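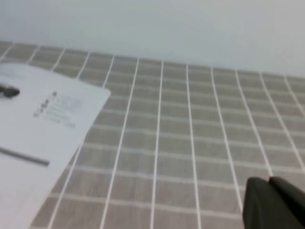
Large print on the lower shelf

Publishers of children's fiction have long treated large print as a format for older readers. A child with low vision who wants the novel the rest of the class is reading has usually been handed a photocopied enlargement, bound with a plastic comb and too heavy to carry home.

The Pallis list was set up to change that. It now holds 202 titles for readers aged seven to twelve, each typeset again from the original files. Line lengths are short, paragraphs are spaced, and words are never hyphenated at the end of a line. Chapter illustrations are kept wherever the rights allow. Longer novels are divided into two volumes, and both carry the full cover art, a point on which young readers were firm when the format was tested.

Cost remains the chief difficulty. A print run of 50 copies cannot be priced like an ordinary paperback, and school libraries with modest budgets tend to order one title at a time. Under the Gikura scheme, 34 schools share their holdings and pay a single yearly fee, with postage covered in both directions.

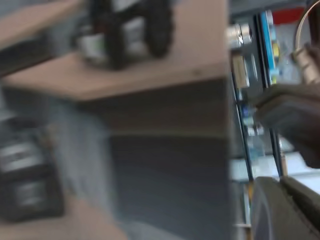
TILIER, March

The branch library at Tilier joined the scheme last year and began with a loan of 20 books. Staff chose to shelve them by author among the general collection, marked only by a small coloured dot on the spine. Borrowing has since spread to children with no vision impairment at all, including several reluctant readers who prefer a page with less on it.

The next group of titles will include poetry, where the breaking of long lines calls for particular care. The El-Sayed Prize shortlist will also be offered in large print on the same day as the standard edition.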